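Print this page | E-mail this to a friend

Home Economics, Evening Group
Notes for Session 4: How people kept house before the tap

Right, so last time we got as far as the well in the yard, and I promised I'd start with the Lirnuvberg household book. It was begun in 1468 and it's my favourite thing on this whole course (sorry, soap fans). Whoever kept it wrote down everything that came in and went out of the kitchen, and a surprising amount of it is about washing up — sand by the bucket, ash, old linen cut into squares.

What I'd like you to notice when you read the extract is how little water they used. Two pails for a full day's pots! Water had to be carried up from the yard, so you scoured first with sand or ash, wiped with a rag, and only then rinsed. The same rinsing water did the bowls, then the big pots, then the floor.

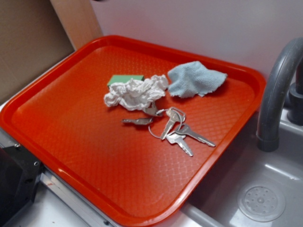 Ash deserves a word of its own. Mix wood ash with water, let it stand, pour off the top and you've got lye, which turns grease into something very like soap. Please don't try this at home, it's nasty on the skin. The household book has 11 entries for ash bought in from the baker, so even a house with its own hearth could run short.

Giuliana Salazar asked me after class who did all this work. Mostly young girls, some of them taken on at twelve or so, and they turn up in the book only when they're paid or when they break something. I find those lines quite hard to read, to be truthful. One girl loses a week's money over a jug.

For next time, read the extract and the Muñoz chapter on laundry days (skip the bit on dyeing unless you fancy it). Jot down two jobs from the book that we'd still recognise and be ready to chat about them. We start at 7 and I'll have the kettle on.

Shares: 4 | Comments: 2
Print this page | E-mail this to a friend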